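4.3 Loss of tracking near plain surfaces

The third type of fault took us the longest time to understand, and it is also the one that cost us the most data. In the first weeks of collection we did not know that it existed. The recordings looked normal when we played them back, the gripper opened and closed as expected, and the log files contained no error. Only when we replayed the hand paths on the Dendetti arm in September did we see that the arm sometimes moved to a place where the operator had never been.

The worst case was in a task from the Walel set, in which the operator folds a cloth and puts it at the side of a work surface. During the replay the arm followed the recorded path correctly for the first part of the motion. Then, within one control step, the target position jumped sideways and down. The arm tried to follow it and pressed the left finger against the table until the force limit stopped the motion. The finger was bent and one of its screws was pulled out of the printed part. No person was inside the work cell at that moment, but the speed of the motion was higher than we had considered possible in replay mode, and we stopped all replays on the same afternoon.

We first suspected the arm. Darmawan Tuhumury checked the joint encoders and repeated the same replay in simulation, with the arm disconnected. The jump appeared again at the same step and with the same size. This showed that the fault was already in the recorded path, and that the arm had only done what it was told.

The hand path in our system is computed from the images of the camera on the gripper together with the readings of a small inertial sensor. The method, which we call Nillano in the rest of this paper, looks for small points of high contrast in each image, finds the same points in the following image, and estimates from their shift how the gripper has moved. When there are many such points, a few wrong matches do no harm. When there are few, each wrong match has a large weight. The inertial sensor can carry the estimate over a short gap, but its error grows quickly, and after a longer gap the position is mostly a guess.

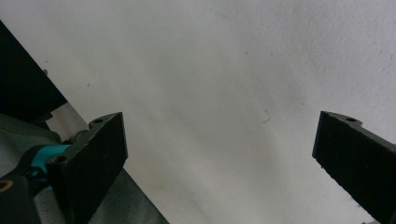
Figure 6. View from the gripper camera during collection. Fingers open, no object held.

The number of points that the method can use depends on what is behind the fingers, and not on how carefully the operator moves. We had chosen our rooms for good light and for free space, and we had not thought about texture at all. In views like the one in Figure 6, most of the image is taken by one pale surface, and there is very little on it that can be matched: a faint dark hairline, some smudges, and slow changes of gray shadow. The strongest contrast belongs to the two black fingers and to the teal mount of the left one. These parts move with the camera, so they tell the method nothing about the motion of the hand, and if they are not masked they tell it something false. The edge of the dark panel at the upper left is sharp and clean, but a straight edge gives information in only one direction, because a point on it can slide along the edge without any change in the image.

Our mask for the fingers was the second part of the problem. It was drawn by hand for the closed position and then widened by a fixed margin for the open position. With the fingers wide open, a part of the finger rims and of the small mounting holes in them lay outside the mask. A round hole in a black plate against a pale background is almost an ideal point for the detector. In the segment which damaged the finger, more than half of the accepted points were on the gripper itself. The method therefore concluded that the camera was standing still while the inertial sensor reported a motion, and the two sources disagreed more and more. When the gripper later turned toward a richer part of the room, the estimate was corrected in one step. This correction was the jump that we saw.

It should be said that the method did not fail silently in the strict sense. It writes a confidence value for each image, and this value was low during the whole segment. But our export script kept only the positions and dropped the confidence, and so the next stage of the pipeline had no way to know that these positions were doubtful. We consider this the real mistake. A weak estimate is normal in this kind of work and can be handled; we had removed the means to handle it.

To find out how common the fault was, we went through all 1,148 recordings that had been collected up to that time. We ran the tracking again with the confidence value kept, and we marked each segment where the value stayed under our threshold for more than 30 images in a row. Nearly one fifth of the recordings contained at least one segment of this kind. In most of them the later correction was small, of a size that a person would not notice in a replay, and this explains why we had trained on such data for weeks without a visible effect. Large jumps were rare, but they were not spread evenly. They came together in the recordings from the two rooms at the Wattimena site, where the walls and the work surfaces are light in color and have almost no pattern, and in tasks in which the operator holds the gripper low and close to a surface.

We made 3 changes. First, the mask is now computed for each image from the measured opening of the fingers, and it covers the full outline of both fingers, with their rims, and the colored mounts behind them. Second, the confidence value is stored with every position, and a replay does not start if the path contains a marked segment. The operator can cut the segment out or discard the recording, but cannot switch the check off. Third, the controller of the arm limits the distance between two neighboring targets. If the limit is passed, the arm stops and holds its position, and does not try to reach the new target. The third change would have prevented the damage alone, and it should have been there from the beginning.

We also tried to improve the rooms. Printed sheets with an irregular pattern were fixed to the walls and to the free parts of the tables. This raised the number of usable points to the level of our other rooms, but it has a price – the policy trained on these recordings sees the sheets too. In a small test it performed worse when the sheets were removed. We have not studied this effect well enough to say how strong it is. For the moment we put the sheets only in places that are usually outside the area of the task, and we move them between sessions.

After the changes we collected another 1,000 recordings with the same operators and in the same rooms. Large jumps still occurred in the raw paths, although less often, and all those we know of were caught by the check before a replay. What remains open is the case of a slow drift. If the confidence falls only a little and the estimate moves away gradually, neither the threshold nor the distance limit will react. We found two such recordings by chance, when the arm closed its fingers beside the object at a distance of several centimeters. In both of them the gripper had been moved slowly along a bare wall. We do not have a good solution for this case. Comparing the start and the end position at a fixed docking place would show the drift, but only after the whole recording is finished, and it would not tell at which point the error came in.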